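Brillow Reopens Its Spice Counter With a Jar Exchange

October 7, 2025

The Brillow kitchen shop on Nyaga Street has reopened its spice counter after a summer of repairs, with a new arrangement that lets customers bring back empty glass jars and leave with full ones.

The counter closed in July when a pipe behind the rear wall began leaking into the storage shelves. The shop kept selling pots, knives and tableware from the front room, but the spices had to be moved out and most of the open stock was thrown away. Owner Svitlana Lysenko said she chose to replace the whole counter instead of patching the shelves again.

"We had patched them twice already," Lysenko said. "The wood was soft at the bottom and the drawers stuck. I didn't want to put new stock into that."

The new counter takes up the back third of the shop, where the gift wrap and cookbooks used to be. The cookbooks have moved to the window. Gift wrapping is still offered at the register, although customers may have to wait while a sale is being rung up.

Under the exchange, a customer pays a deposit of $4 on the first jar. After that the customer can return the empty jar and take a filled one, paying only for the contents. The deposit is refunded when a jar comes back in good condition and the customer doesn't want another. Jars with chips or cracks won't be accepted, and lids should come back with the jars they were sold with.

Jars from other stores can't be exchanged. Lysenko said the shop looked into filling any container a customer brought in, but the scale and the labels are set up for one size of jar, and staff would have had to weigh each empty container separately. She said she may look at it again next year.

Returned jars are washed in the back room, dried overnight and checked before they are filled again. Labels are soaked off and replaced each time, so that the date on a jar is always the date it was filled.

The counter opened with 13 ground spices and seasonings. Whole spices are sold from drawers by weight, as they were before the repairs. The ground selection includes ginger, coriander, cumin, white pepper, garlic powder, onion powder and mustard, along with two house blends. One of the blends is a mild mix for soups and potatoes that the shop sold for several years under the name Seltum. The other, called Imeck, is new and is meant for roasted vegetables and chicken. 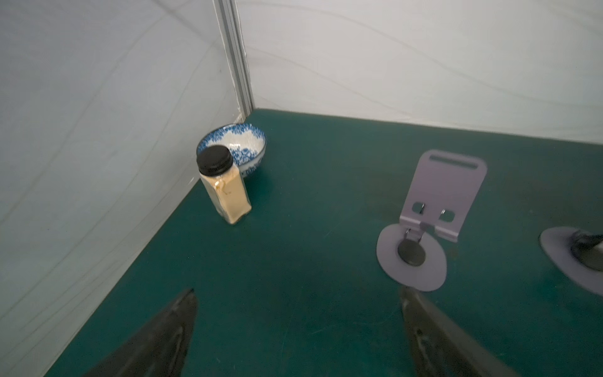
Lysenko said the pale powders cause the most confusion at home. Ground ginger, garlic powder, onion powder and white pepper can look very much alike once they are in a jar, and a label that comes off in a damp kitchen leaves the cook guessing. Staff are suggesting that customers write the name on a piece of tape and stick it to the underside of the jar as well.

"People come in and ask me to smell a jar and tell them what it is," she said. "I can usually do it, but if it has been open for two years it doesn't smell like much of anything."

The shop's advice on storage is printed on a card at the counter. It says to keep ground spices away from the stove and out of direct sun, and to close the lid firmly after each use. Cooks are also asked to avoid shaking a jar over a steaming pot, as moisture gets in under the lid and the powder cakes. Spooning what is needed into a small bowl first is easier, and it makes it simpler to measure.

Small bowls are sold on the shelf beside the counter for that purpose. The shop carries plain white ones as well as several patterned styles, and Lysenko said the blue-and-white ones have always sold best. Customers use them for salt, for dips and for holding measured spices while they cook. The bowls aren't part of the exchange and are sold at the regular price.

A reader who asked about older jars at the reopening was told that ground spices don't usually become unsafe when kept dry, but they lose strength. The shop recommends buying an amount that will be used within a year. Anything that has clumped, changed color or picked up a stale smell should be replaced, and the jar should be washed and fully dried before anything else goes into it.

The repairs were done in stages so the front room could stay open. The leaking pipe was replaced first, followed by the wall and the floor along the rear of the building. The counter itself was built off site and brought in through the alley entrance after closing time. Lysenko said the work ran three weeks longer than planned, mostly because the floor was in worse shape than it had looked from above.

She didn't give the full cost of the job. Insurance covered the pipe and part of the wall, and the shop paid for the counter and shelving.

The shop has bought 315 jars to begin the exchange. Lysenko said she expects many of them to stay in customers' kitchens for months before they come back, and that more will be ordered if the shelf runs low. Buyers who want a jar to keep don't need to do anything. The deposit simply covers it.

Regular customers had mixed views. One woman picking up coriander said she liked the idea but was already trying to clear out a cabinet and didn't want to add another set of jars to it. Another customer said he had been saving empty glass containers at home for years and was disappointed that they couldn't be used. A couple buying both house blends said they planned to replace their plastic containers a few at a time.

Customers who don't want a jar can still buy ground spices in paper packets. Packets hold less than the jars and cost more by weight, and they aren't resealable. The shop recommends moving the contents to a closed container the same day.

Gift sets of three jars in a box will be available later in the fall. The buyer pays the deposits, and whoever receives the set can return the jars for the refund. A receipt isn't needed. Jars are marked with a small stamp on the base so that staff can tell them from similar ones sold elsewhere.

The shop is also bringing back its evening spice classes, which were canceled during the repairs. The first class will cover toasting and grinding whole seeds, and a second will look at mixing blends at home. Both will be held at the long table in the front room after the shop has closed for the day. Places are limited by the size of the table. People who had paid for a summer class have been offered a place in one of the new ones or their money back, and Lysenko asked anyone who hasn't heard from the shop to get in touch.

Participants in the second class will be asked to bring a favorite recipe that uses at least two ground spices. Jars and lids will be provided, and the deposit is included in the class fee. Those with food allergies should tell the shop when signing up, as mustard and sesame are used in both sessions.

Lysenko said she has also had requests for chili powders, which the counter doesn't carry at the moment. The old stock was among the items lost in the leak, and her former supplier has since stopped selling in small amounts. She is testing samples from two others and hopes to have a mild and a hot version on the shelf before the end of the year. Smoked paprika is expected sooner.

The list of available spices is posted by the register and is updated when something sells out. Staff can hold a jar for a customer for up to a week if it is requested by phone or in person.

Brillow is at 1401 Nyaga Street. The alley entrance is for deliveries only. Jars can be returned at the register whenever the shop is open, and should be empty and rinsed.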